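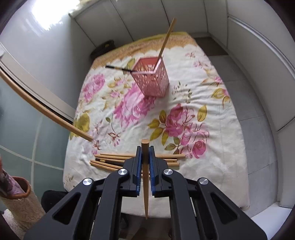
Blue pads on either side of a wooden stick, held over the quilt, with the pink basket beyond.

Recording pick-and-place examples at home with a hand-held gripper
27 August 2018

If you have followed our pages for a while, you know we are fond of small, thin things, and sticks are the ones we get the most letters from readers about. They roll, they cross over each other, and they give the jaws very little to hold. They are also a lovely first project, so put the kettle on and let's go through a full session together, from laying out the sticks to backing up your files.

What you need

A hand-held gripper with its camera mounted (ours is the Remex, but any two-jaw model with soft pads will do fine), a basket or other open container, and a handful of sticks. Mix light ones and dark ones, long ones and short ones. A bed makes a very good work surface, and a busy quilt is welcome! If every example you record is on a plain white table, your model may learn the table along with the job.

Laying out the sticks

Drop the sticks on the bed in front of you and leave them as they fall, overlaps and all. Put the basket at the far side, within easy reach. Open the curtains, and try to record at more than one time of day. Our June set was all mornings, and the model we trained on it at Urnthorpe was quite lost after supper.

Making one recording

Start with the jaws open and the whole pile in view. Wait a second, then move in at an easy pace, the way you would reach for a cup. Close on one stick, lift it clear of the others, and turn your wrist until it stands upright between the pads. Carry it to the basket, lower it in, open the jaws, and back away before you stop recording.

Please don't throw out a take over a small wobble. If a stick slips and you pick it up again, keep going and save it, and put a note beside it in your log. Those second tries are worth having. What you do want to delete is any take where your free hand came in to help.

How many is enough?

We ask for 200 takes per layout, in batches of 35. After each batch, tip the basket out, stir the pile, and move the basket somewhere new (yes, every time, even when your arm is tired). The Burer set has 4000 takes in all, gathered in just this way, a bit at a time.

Checking your files

Play back the first and last take of every batch before you put anything away. Look for both jaw tips in view and a stick you can follow all the way to the basket. Then name the folder with the layout and batch number, copy it to your second drive, and fill in the Hosseinzadeh sheet while you still remember which takes had slips in them.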